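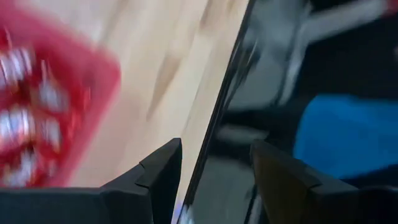 母亲的店七月里关了门，剩下的糖要分掉。店开在Mosgate的坡底下，一间门面，卖糖、饼干、电池和报纸，开了二十六年。关门以后，架子卖给了收旧货的，冰柜退给了厂家，糖没人要，装了几个纸箱，由我和哥哥搬到他干活的地方去。我们在浅色的木桌上分，先分红的。红颜色里头裹着一簇白亮亮的东西，紧紧挤在一块儿，人走过去带眼一扫，只看见一片反光。母亲坐在旁边看了一阵，说灯太亮，糖放在亮处显得便宜。

她在店里只用黄灯泡。哥哥年轻时劝她换成灯管，她换了一天，晚上又拆下来，灯管竖在门后，一直竖到关门。收旧货的那个人问灯管要不要，她说要。后来灯管也放在哥哥的车里，跟纸箱一起拉了过来，没有人拿它下车。

糖要送到Cokbridge去。那边有一所小学，校长小时候住在坡上，在母亲的店里赊过账。店关门的消息传过去，校长打来电话，问有没有什么能帮忙的。母亲想了一会儿，说她有一些糖，问学校要不要。校长说要。母亲问有几个孩子，校长说低年级那个班三十个。母亲就在日历背面写了个三十，在下面画了两道线。

她画了线的事情都是要办的。

哥哥说，直接把箱子送去，让老师发。母亲不同意。她说箱子送去，手快的孩子抓得多，手慢的抓不着，这种事她看了二十六年。她要分成一袋一袋的，每袋都一样。哥哥说没有那么多种糖能做到每袋都一样。母亲说，那就先按颜色分开，分开了再看。

我没有说话。我是坐十四路车来的，从终点站走过来还有一段路，到的时候他们已经说了几句重话。母亲的脸朝着箱子，哥哥的脸朝着门。我把外套挂好，问盒子在哪里。

盒子是哥哥的，塑料的，有红的、黄的，还有透明的。母亲把它们摸了一遍，看有没有毛边，又用手帕擦了擦里面。她问哥哥以前装过什么，哥哥说什么都装过。她就又擦了一遍。

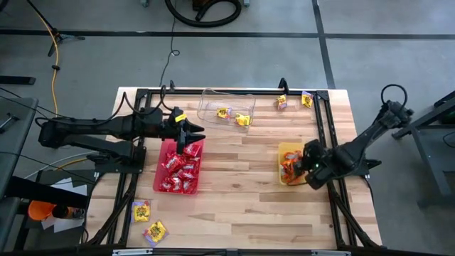

红包装的放红盒子，这一条谁都没有意见。黄包装的按理应当放黄盒子，可是母亲说黄的要放在透明的里头。哥哥问为什么。母亲说黄的少，放在透明的里头看得见还剩多少。在店里她也是这样放的，卖得慢的用玻璃罐，卖得快的用铁盒，铁盒盖上，伸手进去抓就行。

哥哥说现在又不卖。

母亲说，我知道现在不卖。

她说这句话时手没有停。她的手指关节粗，拿糖的时候先用食指拨一下，再用拇指按住，然后才拿起来。我小时候学过她这个动作，学不像。她拿糖从来不看，凭声音就知道是哪一种。纸的声音脆，塑料的声音软，里面带锡的那种，捏一下会停一停才回弹。

哥哥的手快，一把能抓好几个，抓起来就往盒子里丢。有几个黄的丢在了木桌面上，没有进盒子，他也不去管。母亲看着那几个黄的，看了一会儿，没有捡。她在等他自己捡。我从小就熟悉这种等法。晚饭后桌上留着一只碗，她也是这样等，能等到睡觉。

我们三个人中间，最后捡的多半是我。

那天我也想捡，手都伸出去了，哥哥说你别动，那几个我另有用处。母亲问什么用处。他说那几个的包装跟别的黄的不一样，边上有颜色，也许是另一批货。母亲听了，把身子往前探，拿起来凑到眼前看。她的眼镜在包里，她不肯拿。

“Trestero的车送来的，”她说，“冬天那一趟。”

Trestero是批发公司，给坡上坡下的小店送货。送货的司机换过许多个，母亲都叫他们小伙子，有一个做到退休也还是小伙子。冬天那一趟是最后一趟。司机把货卸在门口，说公司以后不走这条路了，单子太小，要订就得自己去Camacho仓库提。母亲问Camacho仓库在哪里，司机说在高速那一头。母亲不开车，哥哥开车，可是她没有跟哥哥说。她把最后那批货卖了半年，卖到架子露出板子来，才打电话给我们，说店不开了。

这件事哥哥是那天在桌边才听见的。他问，你怎么不告诉我，我开车去提就是了，一个月也去不了两趟。

母亲说，你有你的事。

哥哥站了一会儿，到后面倒水去了。后面是长的木头工作台，上面放着各种设备，他的杯子也在那里。他背对着我们喝完水，又倒了一杯，端过来放在母亲手边。母亲说桌上有糖，别放水。他就把水端走，放到地上。母亲说地上更不行。他把水拿在手里，站着。

我接过来喝了。

快到中午，红盒子满了，红的还有，就往黄盒子里放。母亲起先不愿意。她说一样颜色的东西要放在一样颜色的盒子里，孩子看了才明白。哥哥说孩子看不到盒子，孩子看到的是袋子。母亲想了想，说那倒也是。她很少说那倒也是。哥哥看了我一眼。
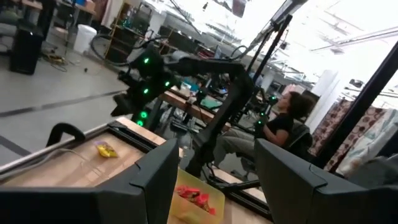
黄盒子里装的也是红包装，小袋的黄包装放在左边桌面上。

黄盒子装了一阵以后，母亲要歇一歇。她让我把账本从她包里拿出来，她想看看还有没有人欠账。账本有好几本，用橡皮筋捆着，最下面那本封皮已经没有了，用挂历纸包过，挂历纸上印着一座桥。我一本一本摊在膝盖上，她说名字，我翻。欠账的人有的搬走了，有的不在了，她让我在后面打一个勾，不管还没还，都打勾。

我说这样账就平不了。

她说店都关了，平什么。

翻到有桥的那本，我看到了自己。她没有写我的名字，她写的是“二的”，我在家里排第二。那一行写着：二的，黄袋，一，后面是钱数，再后面是一个勾。底下隔了几行，又是二的，黄袋，一。那年我八岁。

我八岁那年确实拿过黄袋的糖。我一直以为没有人知道。拿的时候是下午，她在后面屋里点货，我踩着装报纸的木箱，从玻璃罐里拿了一袋，塞在袜子里，走到坡上才拿出来吃。袜子里那一袋已经压扁了，粘在纸上，我连纸一起嚼。隔了些日子我又拿了一次，第二次没有吃完，剩下的扔进了排水沟。再后来没有拿过。原因我记不清了，大概是罐子挪到了高处。

我问母亲，这是你写的吗。

她说账本上的都是我写的。

我说你知道是我拿的。

她说罐子是玻璃的。

哥哥在桌子那边听见了，问什么黄袋。母亲说没什么，陈账。哥哥走过来要看，我把那本合上了。他就说，那有没有我的。母亲说你的在另一本，你的多。哥哥说我拿的都是饼干。母亲说饼干也是钱。

她当年把我拿的糖钱从自己的口袋里掏出来，放进店里的抽屉，再在本子上打一个勾。店和家在她那里是两份钱，家里的人拿了店里的，要由家里还。我们小时候常听见她夜里在楼下开抽屉，硬币一个一个落进去，以为是在数当天的收入。

我把账本重新用橡皮筋捆好，橡皮筋断了，换了一根。

下午分黄的。黄的比红的难分，大小不一，印的花样也不一样。母亲坚持大的归大的。哥哥把透明盒子挪到桌子靠后的地方，腾出前面来放袋子。袋子是我买的，在车站旁边的文具店，白纸的，底下能撑开。母亲撑开一个，看了看底，说纸薄了。我说就这一种。她把袋子的底折了一道，再撑开，说这样能好些。于是所有的袋子都要折一道。

折袋子的活给了我。我折得慢，折出来的线有时是歪的，母亲把歪的抽出来，放在一边，过一会儿又把它们混回去，大概是发现不够用。

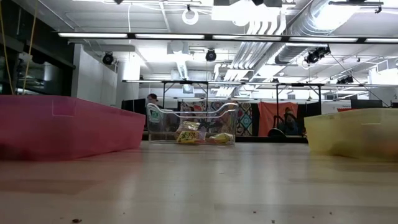
装袋的时候又争了一次。红的够，每袋都能放一样多，黄的不够每袋都放。哥哥算了一下，说要么有的袋子有黄的，有的没有，要么黄的都不放。他觉得都不放最公平。母亲不说话，拿起一个黄的，又放回去。我看得出她不愿意都不放，那些黄的她从冬天留到现在，卖的时候也是最后才摆出来。

我说我去买几袋添上。

哥哥说上哪儿买，一样的买不到。

我说不一样的也行，黄的就行。

母亲说，不一样的孩子会比。她说有一年复活节，两个孩子在店门口为了包装上画的兔子打起来，糖是同一种糖，一只兔子朝左，一只兔子朝右。打输的那个后来在Cokbridge当了校长。

哥哥笑了。那是他那天第一次笑。他问真的假的，母亲说她又不会编。她自己没有笑，把透明盒子拉近，看里面的东西。有一小包是白底带紫的，夹在黄的旁边，不知道是谁放进去的。她问我，我说不是我，问哥哥，哥哥说可能是从箱子底下带出来的。她捏了捏，听了一下声音，说这个她没有进过。

这一小包后来谁也没有认领。

黄的怎么办，最后是母亲定的。她说黄的不进袋子，另外装一盒，让老师留着，谁过生日给谁。哥哥说有人生日在放假的时候。母亲说那就开学补。哥哥说那也不一定够。母亲说不够再说，到时候让校长打电话来。哥哥问打电话来你上哪儿去弄，母亲说你不是会开车吗。

哥哥低下头去封袋子。他封袋子用订书机，一袋一下，声音很响。封了几个，他问Camacho仓库几点开门。母亲说她没有去过，她怎么知道。

袋子封好，排在纸箱里，一层放不下，放了两层，中间隔一张报纸。报纸是店里剩的，母亲先看了一遍上面的字，确定没有不好的消息，才铺下去。有一张上面登着讣告，她抽出来，换了一张讲足球的。她把透明盒子放在最上面，盖了一块布，又觉得布会滑，让我用绳子捆。我捆了，她解开，自己重新捆了一遍。

哥哥去开车。我扶母亲站起来，她坐得久了，要在原地先站一站。她看看桌子，又弯腰看看桌子底下，问有没有掉的。我蹲下去找了一圈，在桌腿旁边摸到一个红的，包装踩瘪了，里面大概也碎了。我说这个不能给孩子了。

她接过去，放进自己的口袋，然后从另一个口袋里摸出钱包，打开，拿出一枚硬币，四下里看。抽屉已经跟架子一起卖掉了。她拿着硬币站了一会儿，塞给了我。

“坐车用，”她说。

我说十四路不收硬币了，早就刷卡了。她说那你也拿着。

车在外面按了一声喇叭。我把箱子抱起来，比早上搬进来的时候轻一些，母亲走在前面，替我扶着门。上了车，灯管横在后座上，一头顶着车窗，我把它往里推了推，箱子放在旁边。哥哥问先去Cokbridge还是先送她回家。母亲说先去学校，再晚门房就下班了。

七月
文／坡下住户
分类：短篇小说 ｜ 标签：家事、小店、糖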